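Section 6. Places, Things and Where You Said You Put Them

By this point you should have Okomau installed, a household created and a password you will remember for at least a week. If you skipped Section 5, go back and read the part on backups. We will wait.

Section 6 covers naming your storage places, adding your belongings to them, printing labels and dealing with the other people who live in your house. Allow an evening for the first room. The cupboard under the stairs is dealt with separately in Appendix C, which is longer than this section.

6.1 Before you start

You will need:

- a phone, tablet or computer with Okomau on it
- a label printer (the Bidetti pocket model is the one we test with, but anything listed in Appendix A will do)
- a roll of labels, and a second roll
- a pen, for when the printer sulks
- somewhere to put things down while you decide about them

Note: You do not need to tidy first. People who tidy first tend to run out of evening.

6.2 Naming your places

In Okomau, a place is anything that holds things: a room, a cupboard, a shelf, a box on the shelf, a tin in the box. Places can sit inside other places to any depth you like. Four levels is comfortable. Nine is a cry for help, although the program will allow it.

1. Open the Places tab and tap New Place.
2. Type a name for the room. Use the name your household says out loud. If everyone calls it the back room, do not call it the study.
3. Tap Add Inside to create a piece of furniture within the room.
4. Choose a layout. For drawers, pick Stack. For anything with a grid of compartments, pick Grid and enter the number of rows and columns.
5. Check the preview. If it shows a mirror image of your furniture, you are standing on the wrong side of it or you have swapped rows and columns.
6. Tap Save.

With the Grid layout, Okomau names the compartments for you, using a letter for the row and a number for the column. Rows run from the top down. You can change this under Settings, Layout, Direction, and we ask that you do it now if you are going to do it at all. Changing direction later renames every compartment but leaves your printed labels exactly as they were, cheerfully lying to you from the shelf.
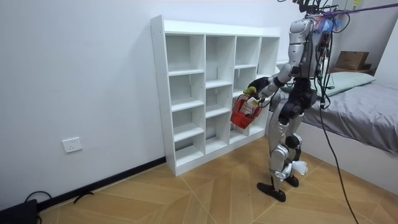
Zbigniew Kalinowski wrote in to say that letters and numbers are all very well, but his family has never once asked for anything from B2. They ask for it from "the one with the batteries". He would like nicknames, please, and he would like them to show up in search.

They do, as of the April update. To give a compartment a nickname, press and hold it in the grid and choose Also Known As. A compartment can have as many nicknames as your household has opinions. The letter and number stay underneath and will still be printed on the label in small type unless you switch them off.

Caution: Do not give two compartments the same nickname. Okomau will accept it and will then ask you which one you meant every time you search, for ever.

6.3 Adding things

There are two ways of adding things to a place. One at a time is slower and gives better results. By the heap is quicker and gives you a record that says "heap".

To add one thing:

1. Open the place the thing lives in.
2. Tap the plus sign.
3. Type a name. Start with the noun: "torch, small" is easier to find than "small torch" once you own several torches, and you will discover that you own several torches.
4. Add a quantity if you care about the quantity. Leave it blank if you don't.
5. Tap Done, or Done and Another to carry straight on.

To add a heap:

1. Open the place.
2. Press and hold the plus sign until it turns into three plus signs.
3. Type a list with a comma between each thing.
4. Tap Split.
5. Read the result. Anything with a comma in its name will have been cut in half, so "torch, small" will have become a torch and a small.

If you add by the heap, use brackets for the extra detail: "torch (small)". Search treats the two the same. Yes, we could have made everyone use brackets from the start. There was a meeting about it.

Food is a special case. Okomau will let you enter a best-before date for anything, and will remind you three days ahead at whatever hour you pick. The standard hour is 7 in the morning, which was chosen by someone who gets up at 7 in the morning. Move it under Settings, Reminders.

For fresh things that come and go, we suggest you switch on Revolving Door for that place. A place with Revolving Door does not track individual items. It just remembers what sort of thing belongs there, so you can find where the lemons ought to be without having to account for each lemon.
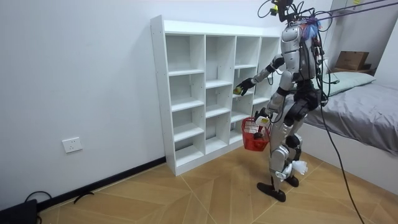
Can I not simply have one place called Misc and put everything in it? This arrives in our inbox at least once a month, in nearly the same words each time, usually late at night.

You can. The program will not stop you. When a single place passes 703 things, it turns orange in the Places tab and stays orange. There is no setting to turn this off. We have been asked for one and have not written back.

If you have already built a Misc and would like to get out of it:

1. Open Misc and tap Sort By, then Last Touched.
2. Scroll to the bottom. These are the things you have not looked at since you added them.
3. Select a screenful and tap Move.
4. Choose a new place, or tap Decide Later to send them to the Pending tray.
5. Stop when you have had enough. Your position is remembered.

Caution: Pending is also a place, and it can also turn orange.

6.4 Labels

Turn the printer on before you open the Labels tab. If you open the tab first, Okomau will look for a printer, fail to find one and show message 703, which has nothing to do with the orange business above and merely happens to have the same number. We are sorry about it. Close the tab, turn the printer on, open the tab again.

1. Select the places you want labels for. Tap a room to select everything inside it.
2. Choose a size. Narrow fits the front edge of most shelves. Wide is for boxes. Jumbo is for people who have lost an argument about handwriting.
3. Tap Test to print one label.
4. Hold the test label up against the shelf. Don't peel it yet.
5. If you are happy, tap Print All.

Note: Print All means all. If you have selected the whole house, you will get the whole house, and the only way to stop it is to open the printer lid.

Wipe the shelf edge with a dry cloth before sticking. Press from the middle outwards. A label put on crooked can be lifted and put back during the first minute or so, and after that it is part of the furniture.

If your shelving stands at an angle to the door, so that you always come at it from one side, put the label on the upright nearest to where you walk in. We spent a long while centring ours before someone noticed that they were only ever read sideways.
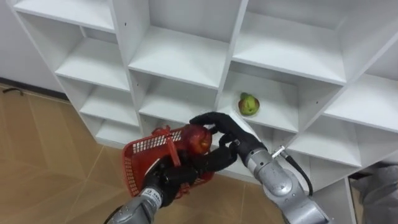 According to Remigiusz Szewczyk, the whole business of shelf labels is upside down, and the label ought to go on the thing, with the name of the shelf on it. "A shelf knows where it is," he says. "The scissors don't."

He has a point, and there is a setting for it. Under Labels, choose Homing. Each thing you select will get a narrow label bearing the name of its place, so that whoever finds the scissors in the bathroom has at least been told. Whether they act on it is outside the scope of this manual.

Homing labels do not update themselves. If you move the home of a thing in Okomau, its record gains a small yellow dot until you print a new label or tap I Know.

Caution: Do not put Homing labels on anything that goes in the oven, the dishwasher or the dog.

6.5 Other people

A household can have up to six members on the ordinary plan. To invite someone, open Household, tap Invite and send them the link. They can be one of the following:

Keeper. Can add, move, rename and delete. Have as few of these as you can get away with.

Mover. Can say that a thing has been taken or put back. Cannot rename your compartments after characters from television.

Looker. Can search. Will still shout up the stairs.

When a Mover puts something back in the wrong place, Okomau records the new place and lets the Keeper know. You can accept the move, in which case that is where the thing lives now, or you can tap Query, which sends the Mover a polite message. The wording of the message can be changed. We recommend leaving it as it is for the first month. 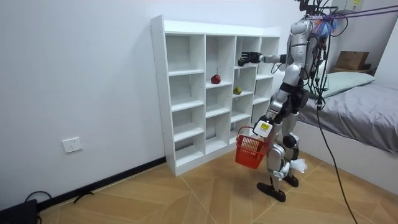
Tall cubby unit with open compartments.

6.6 Limits and oddities

The ordinary plan holds 4,000 things. If you think you will never reach that, our largest test household was sure of it too and had entered 1,302 before leaving the kitchen. Places do not count towards the limit, and neither does anything behind a Revolving Door.

Lists brought over from Warnar will arrive with every name in capitals. Tap Select All, then Calm Down, to put them into ordinary letters. Initials such as TV and USB will need to be put back by hand.

If a place shows a negative quantity, someone has taken out more than was ever put in. Open its History, scroll to the most recent entry and have a quiet word.

Deleted things stay in the Skip for thirty days. To get one back, open Skip, find the thing and tap Fish Out. It returns to the place it came from, unless you have deleted that as well, in which case it goes to Pending.

Section 7 deals with lending things to neighbours and has a template letter at the end.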